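Visit to the Horon table linen works, Irkard - open day, 29/03/2024

The last stop on the tour was the sample room, where the cloths are laid out on tables for people to look at and handle.

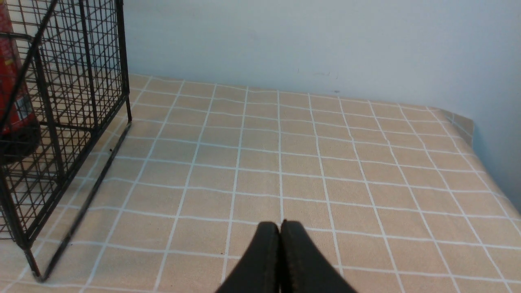

According to one visitor's comment under the notice for the day, the checked cloths are the only ones worth the trip, and the tan with the white lines hides crumbs better than anything darker. I have a plain navy one at home and would agree about the navy.

The works is on the north side of Irkard, 450 yards from the bus stop, next to the old Grellemau warehouse. Doors opened at ten. You sign in, get a paper badge and wait in the canteen until there are enough people for a group. Our wait was 25 minutes. Coffee was free, rolls were not.

Weaving comes first. The hall has 59 looms, and most of them were running, so we were given earplugs and the guide used cards with the main points printed on them. The check patterns are woven on the older Maruyama looms at the back. Changing one of those over to a new width takes most of a shift - they try to do it no more than once a week.

After that you go through washing and pressing, which was warm and went by quickly. The cutting room was better. Checked cloth is harder to cut than plain, as any drift from the line shows right away on the finished edge. The cutter follows a white line all the way along and the hem is folded to the next one. We were allowed to try a short length. Mine wandered.

In the sample room I asked about creases. The answer was to hang the cloth damp and iron it from the back, and to let a new one lie on the table for a few days before judging it. A light fabric will still ripple a little, and corners turn up if the table is pushed against a wall and the cloth is too long for it. They suggest measuring the table and adding eight inches on each open side, less on the wall side.

The shop is by the exit. Seconds were on a separate shelf and most had gone by noon. By the sign at the gate, last year's open day had 646 visitors, and I would guess this one was close to it. Parking has 162 spaces and was full when I left.

The next open day is planned for late April. Go early if you want seconds.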